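# How the Sunday Robot Club Teaches a Robot Inside a Computer

Have you ever wanted to build a robot but found out that robots cost a lot of money, and that grown-ups get nervous when you swing one around the kitchen? The kids at the Kandstead robot club had that very same trouble, and this is the story of what they did about it.

The club meets on Sunday in the back of the Kandstead library, and the person in charge is Mr. Eamon Ó Gríofa, who used to fix elevators and who still likes to hum the little "ding" when somebody gets an answer right. He told the kids that they could start with pretend robots, inside a computer. A pretend world like that is called a **simulation** (say it like this: sim-you-LAY-shun). You may have played in one already, if you have ever driven a car or flown a plane in a video game.

In a simulation, the computer draws the room, the furniture, and the robot, and it also works out how heavy things are and what happens when they bump. If an arm whacks the table, you press a button and start over, and there is nothing to sweep up!

The club named its project Nerunance, after a long argument and a vote. It has two robot arms that share one wooden table, and a computer can draw the same room from more than one spot.
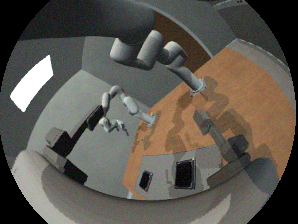

Two white robot arms and an orange wooden table, drawn by the computer from two different spots.
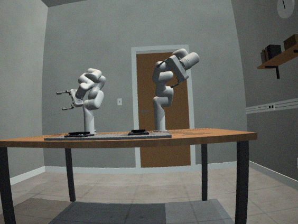
Now, how do you tell an arm where to go? Think about your own arm for a minute. You have a shoulder, an elbow, and a wrist, and those bendy places are called **joints**. Robot arms have joints too, and you move the arm by telling each joint how far to turn. If you tell a joint to turn 90 degrees, it makes a square corner, like the corner of a book.

The hand at the end is called a **gripper**. It has fingers that open and close, a bit like the tongs you use for salad.

Felix, who is nine and very patient, wrote the club's first set of joint numbers on the back of a pizza menu. His first try sent the gripper straight down through the tabletop, because he had forgotten to tell the computer that the table was solid. Everybody had a good laugh, Felix most of all, and then he fixed it. By June the club had saved 284 practice runs, and 106 of them ended with the gripper in the right place — Ms. Ní Bhriain, the librarian, printed the number on a big sheet of yellow paper and hung it over the water fountain.

## Try it at home

Ask a friend to be the robot. Your robot has to keep its eyes closed and may only do what you say, so "pick up the spoon" is too hard. Try "bend your elbow a little" and "open your fingers" and see how many orders it takes. Then trade places, and be kind to your robot when it misses.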